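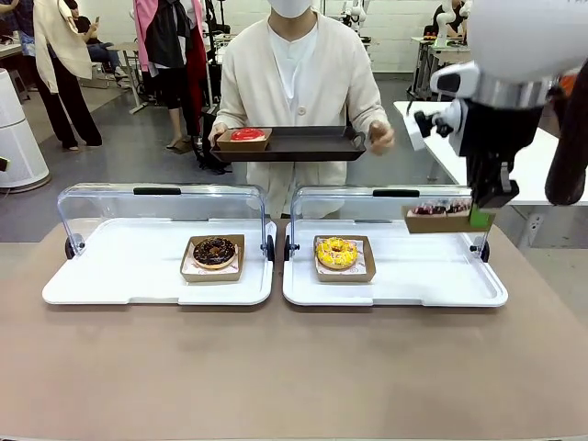
4.2 Default settings and seller switching

Under the interoperability duty, a marketplace operator must let a business user export its listings, reviews and order history in a format that a rival service can read. The duty says nothing about default settings. We therefore treat defaults as a separate variable and ask whether sellers who are free to leave in law also leave in practice.

The data come from 136 small food sellers in Garkora who were listed on Bunari, the larger of the two local ordering platforms, when the duty took effect in October. Each seller had fewer than 4000 orders in the preceding year. Sellers above that limit negotiate individual contracts and were excluded, as their terms are not comparable. Following Dewan and Sheikh, a seller is coded as having switched if its main menu is hosted elsewhere for two consecutive billing periods.

Figure 2. Typical counter goods in the sample category "baked items, single portion."
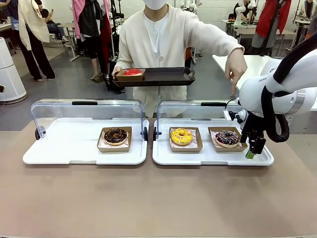 Product category matters for the cost of moving. A seller with a short menu can rebuild its listings by hand in an afternoon, and the export file adds little. A seller with many variants depends on the file, and errors in the mapping of options and allergens fall on the seller. Seneviratne, the smaller platform, accepted the standard file but dropped option groups nested more than 4 levels deep. Sellers affected by this limit were kept in the sample and flagged.

Three defaults were recorded at the start of the period: automatic renewal, preselected courier service, and the ranking bonus for exclusive listing. The first two can be changed in the account menu. The third is set by the platform and is lost when the seller lists with a competitor. Access to data does not offset this loss, which is felt before any orders arrive through the new channel.

We do not read the ranking bonus as an exclusivity clause in the strict sense. No contract in the sample forbids a second listing. The effect on the seller's choice may still be similar, and an authority that looks only at contract text would miss it. Hastico, the payment processor used by both platforms, applies the same fee schedule to each, so payment costs can be set aside in what follows.

Section 4.3 reports the estimates with and without the flagged sellers. Standard errors are clustered by delivery district.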